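Break Area and Shared Kitchen Inspection: Checklist with Comments

July 2024
By Austra Liepiņa

Site: Zariņš building, Clandthorpe, second level
Tenant: Ondance
Area covered: kitchen corner, round table, storage along the walls, walkway to the exit
Result: passed with comments

Items are marked OK, Fix, or N/A. A Fix goes to the person named on the tenant's contact sheet. Items carried over from the last visit are marked as such. The same form is used for all kitchens in the building, so some lines don't apply to this one.

1. FLOOR AND WALKWAYS

1.1 Walkway from the kitchen corner to the exit door clear. OK.
Comment: Measured at the narrowest point. 59 inches, well over what the building rules ask for.

1.2 Floor clean, no spills, no loose mats. OK.
Comment: The rubber mat that used to curl up by the sink has been taken out. Carried over from last visit, now closed.

1.3 Cords kept off the walking route. OK.

1.4 Stored boxes stable and away from the exit. Fix.
Comment: A large brown cardboard box is standing propped against the wall, with a light gray panel or board leaning next to it. Neither blocks the way out. Anything tall that leans should be laid flat or tied back. If the box is finished with, flatten it and take it to the cardboard cage on the ground level.

2. SINK AND WATER

2.1 Hot and cold taps working. OK.

2.2 Drain runs freely. OK.
Comment: Slow at first, fine after the strainer was emptied. Please empty it at the end of each day.

2.3 No leaks under the sink. OK.
Comment: Old stain on the cabinet floor, dry to the touch. It was in the last report too and has not grown.

2.4 Soap and paper towels stocked. Fix.
Comment: Soap yes, paper towels no. The holder takes the Pellus rolls, and there were none in the cabinet either.

3. ELECTRICAL AND HEAT

3.1 Outlets near water have working cutoff buttons. OK.
Comment: Both tested and reset.

3.2 Hot plate cord and plug undamaged. OK.
Comment: The hot plate was unplugged and on its shelf. Cord in good shape.

3.3 Microwave clean, door closes properly. OK.
Comment: Asset tag 373. The tag is peeling and will need replacing before the next equipment count.

3.4 Nothing stored on top of the microwave or refrigerator. Fix.
Comment: Two cereal boxes and a stack of napkins on the microwave, over the vent. Moved during the visit. Leaving this as a Fix because it was the same last time.

4. ROUND TABLE AND COOKWARE

4.1 Table steady, surface sound. OK.
Comment: White top, pushed down on it in several places and it didn't rock. Bolts under the top are tight.

4.2 Pots and lids in usable condition. OK.
Comment: Black pot with side handle checked. Handle firm, no chips in the coating inside. Glass lid checked for cracks around the metal rim, none found. Knob tight.

4.3 Lids stored on or beside their pots, away from the table edge. OK, with comment.
Comment: A glass lid can slide if it is set down partly on cloth. Put it on the bare table or back on the pot.

4.4 Towels kept off table edges and away from heat. Fix.
Comment: The white towel with the red stripes should be folded and kept on the table or hung on the hook. When it hangs over the front edge, one tug brings down whatever is on it.

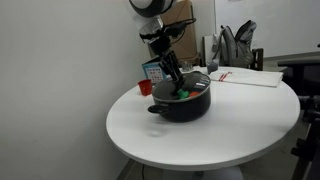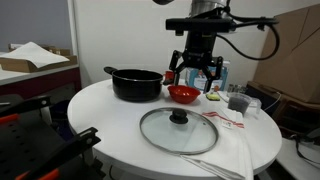

Items 4.2 to 4.4. First view: towel folded on the table, lid on the pot. Second view: towel hanging off the front edge, glass lid partly over it.

4.5 Small loose items kept off lids and out of pots. Fix.
Comment: Two small items, one bright green and one orange-red, at the front of the pot lid. They look like toys. Small pieces like these can end up in the food when the lid is lifted. Keep them in the drawer or take them home.

4.6 Glassware kept back from the edge. OK.
Comment: The small glass jars are grouped near the back right of the table. A tray under them would make it easier to wipe the table.

4.7 Cups and bowls free of chips and cracks. OK.
Comment: The small red bowl was checked along with what was in the cabinet. One mug with a broken handle thrown out.

5. FOOD AND DRY GOODS

5.1 Open food covered and labeled. Fix.
Comment: One clear plastic cup of dark gray granular material on the table, with no lid and no label that I could find. Whatever it is, it needs a closed container with the name of the contents written on it. If it isn't food, it should be kept away from the cookware.

5.2 Refrigerator at safe temperature. OK.
Comment: 38 degrees on the inside thermometer.

5.3 Refrigerator contents dated. Fix.
Comment: Most of it is. The bottom shelf has two containers with names but no dates. Left a note on the door.

5.4 No sign of pests. OK.
Comment: Traps behind the refrigerator checked, nothing in them.

6. CLEANING

6.1 Sponges in good condition and kept by the sink. Fix.
Comment: The yellow sponge with the dark green scrubbing side was on the table, in front of the light blue box. It should go back to the sink rack after use so it can dry. Replace every two weeks.

6.2 Cleaning products in original containers, stored below food. OK.

6.3 Trash and recycling emptied, lids closed. OK.
Comment: Recycling was three-quarters full.

6.4 Kitchen towels changed weekly. OK.
Comment: Clean set in the second drawer.

7. FIRE AND FIRST AID

7.1 Extinguisher in place, gauge in the green, tag current. OK.
Comment: Serial ending 2,265 in the building log. The log has a comma in the number and the tag doesn't. Same unit, no action for the tenant.

7.2 Fire blanket within reach of the cooking area. OK.

7.3 First aid kit complete. Fix.
Comment: Burn gel is past its date and there are only a few small bandages left. Everything else on the list is there.

7.4 Exit sign lit. OK.

7.5 Emergency contact sheet posted and current. Fix.
Comment: Still shows the old front desk extension. A new sheet can be printed at reception.

8. FOLLOW-UP

Items 1.4, 4.4, 4.5, 5.1 and 6.1 can be closed the same day by whoever uses the kitchen last. Items 2.4 and 7.3 need supplies. Order through the building if the tenant has no stock of its own, and allow a week for delivery.

Item 3.4 will be looked at first on the next visit. If the top of the microwave is clear, it comes off the list.

Next visit: August. Please have the contact sheet replaced by then and the leaning panel moved or tied. The tenant's copy of this checklist goes in the folder by the door, behind the previous one.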